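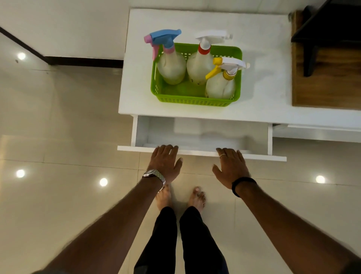 One customer in Purba wrote to us that she was tired of buying a new plastic bottle each time her kitchen cleaner ran out, and she asked why a shop cannot simply fill the old one again. Letters like hers came to our office all through the winter, and they are a main reason for the step we announce today.

Varkard opens refill counters for household cleaners in Plosuvska and Purba

PLOSUVSKA - Varkard, a family-owned maker of cleaning products, will open its first 2 refill counters in April. One counter will be in our factory shop in Plosuvska, and the other one in the covered market of Purba, next to the east entrance. At both places customers can fill their own spray bottles with products of the Clurance line, which until now was sold only in closed bottles.

The line at the counters has a kitchen degreaser, a bathroom cleaner, a glass cleaner and a mild cleaner for floors and tiles. All of them are sold by weight. The customer puts the empty bottle on the scale, the staff member sets the scale to zero, and only the liquid is paid for. The smallest amount that we sell is 200 grams. There is no membership and no deposit.

Any clean spray bottle is welcome, also from another maker, if it closes well and the old label is removed or covered. Our staff will put a new label on it with the name of the product, the safety signs and the date of filling. We ask customers to understand that we cannot fill bottles which were made for drinks, even when they are washed. We also cannot fill a bottle that held bleach before, as the rest of it may react with our bathroom cleaner.

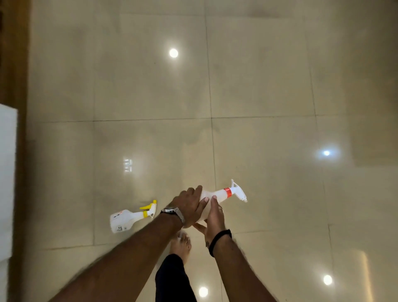

Many spray bottles are thrown away when only the trigger is broken, and for this reason the counters will also sell trigger heads separately. They fit the neck of all Clurance bottles from the last years and of many other common bottles. Customers who are not sure about the size can bring the old head with them, and the staff will try the new one before it is paid for. A sheet with simple advice on how to clean a blocked nozzle with warm water is free to take.

Before this decision Varkard made a trial in the factory shop. During the trial 520 households brought their bottles, and together they made more than 4000 refills. The glass cleaner was the most wanted product, which was a surprise for us, and we have changed the size of the tanks accordingly. The trial also showed that the first pump was too fast and made much foam. The new pumps are slower, so filling needs a little more patience, but the liquid stays clear and the weight on the scale is correct.

The recipes are the same as in the closed bottles, and these will stay in the shops as before. The perfume-free floor cleaner will be available at first only in Plosuvska - the counter in Purba has less space and can hold one tank fewer.

On the first Wednesday after the opening, both counters will offer a free first fill of the floor cleaner or the glass cleaner, one bottle for each household, as long as the stock of the day lasts. Opening hours are the same as those of the factory shop and of the market.

Shops that would like to have a refill counter can write to the sales office of Varkard in Plosuvska. Price lists and safety data sheets are available there on request, also in printed form.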